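About Tikora

Tikora records people doing things with robot arms. Other companies and university groups use our recordings to train systems that control robots. We do not build the robots and we do not write the control software that our customers run. We make the examples it learns from, and we have been doing that since three of us rented half a floor above a bicycle wholesaler.

How we started

Selina Wieser and Mirjana Obradović worked together at Lanz, a packaging machinery firm, where they programmed pick-and-place cells. Every new carton shape meant another week of setting positions by hand. They began to try learned control in the evenings and found that the software was fairly easy to get hold of. Good examples were not. Most of what they could download had been recorded by one person, on one table, with a handful of plastic blocks.

They left Lanz in March and took Hiyori Oda with them to build the recording stations. The first customer wanted towels folded. The second wanted towels folded too, but a different size, and asked why the first set had so few failed attempts in it. That question changed how we work, and there is more on it below.

What we record

Our catalog has 223 tasks at the moment. They fall into a few groups that we use for quoting:

Cloth and soft goods: folding, bagging, turning sleeves the right way out, putting pillows into covers.
Kitchen and table: stacking, sorting flatware, opening and closing lids, wiping.
Packing: filling boxes, closing mailers, placing labels.
Things that fold, hinge or collapse: umbrellas, eyeglasses, camp stools, steamer baskets.

The last group is the smallest and takes the most time per example. A camp stool has one or two ways to move. An umbrella has a runner, a set of ribs and a canopy that goes wherever it likes, and two arms have to share the work without pulling against each other. We price that group separately.

Each task has a written sheet. It says what the object is, where it may start, what counts as finished and when the operator should stop and mark the attempt as failed. Sheets are usually a page long. The umbrella sheet is four pages and is on its sixth version, mainly over the question of what "closed" means when the fabric has not been wrapped.
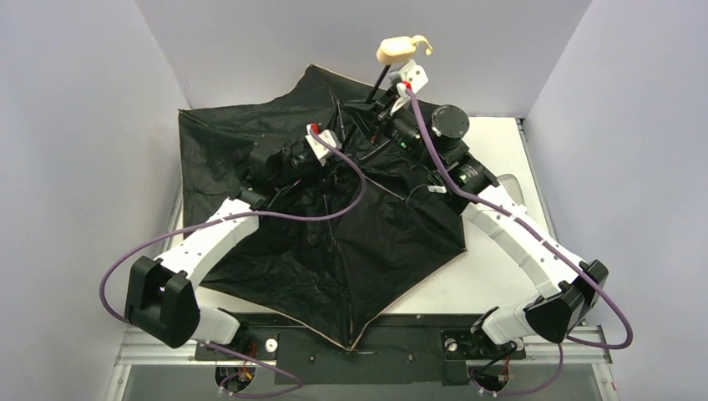 Operators work in shifts of four hours, with a break after each hour. New operators spend their first two weeks on blocks and cups before they are given cloth. After that they move through the groups at their own speed. Some people never enjoy the hinged objects and we do not push them into it. Maribeth Umali, who schedules the shifts, keeps a list of who likes what and tries to follow it.

We now have 53 operators, most of them part time. A few came from sewing and upholstery work and they are very good with fabric. Prior experience with robots is not needed. We ask for patience, steady hands and a willingness to write a clear note when an attempt goes wrong.

How an example gets into a set

An operator runs the task and marks the attempt as finished, failed or void. Void means something outside the task got in the way, such as a stuck joint or a dropped recording. Void attempts are left out of delivery.

A reviewer then watches the attempt at double speed and checks the mark against the task sheet. If the reviewer and the operator disagree, a second reviewer decides. Reviewers do not review their own work. They also add short text labels for the stages of the task, in plain words: "grip the shaft," "move the runner," "let go."

Failed attempts stay in. We deliver them in a separate folder with the reason written down, and customers can use them or leave them. We used to throw them out. The second towel customer was right to ask, and several customers now order extra attempts that begin from a bad position so that their systems see how a person recovers.

A standard set is 1,000 finished attempts of one task, recorded by at least six operators. Smaller sets are possible. We advise against fewer than six operators even for a small set, as each person has habits and a learned system will pick them up.

We change the objects during a set as well. For umbrellas that means different handles, canopy sizes and stiffness. The object list goes out with every delivery, with measurements and weights.

Our software

Two tools came out of our own work. Pikis is the program reviewers use to watch attempts and add labels. Trekance checks every recording for missing data, clock drift between the two arms, and long stretches where nothing moves. It runs overnight and the report is ready by 7 a.m. Customers get a copy of the Trekance report with each set. Pikis can be licensed separately, and we offer half a day of training with it.

Where we are

We moved out of the half floor two years ago. The current building has a recording hall, a review room, a small workshop and a storeroom for objects. The storeroom is Mechthild Stöckli's. She buys, tags and repairs everything that goes on a table, and retires it when it is too worn to match its entry in the object list. At last count she had around 102 umbrellas on the shelves - more than any other item except towels.

Visits are welcome on weekday afternoons if you write first. Please allow two hours. If you are thinking of ordering a task that is not in the catalog, bring the object with you, or send it ahead, and we will try it on a station while you are here. A trial of this kind costs nothing and gives us both a fair idea of how long a full set would take.

Working with us

We hire operators twice a year and reviewers when we need them. Reviewers are nearly always people who have been operators first. Open positions are listed on the jobs page, with the hourly rate.

For quotes, send us the task, the number of attempts you need and the arms you plan to use. If you do not know the number yet, tell us what you are trying to do and Mirjana will call you back.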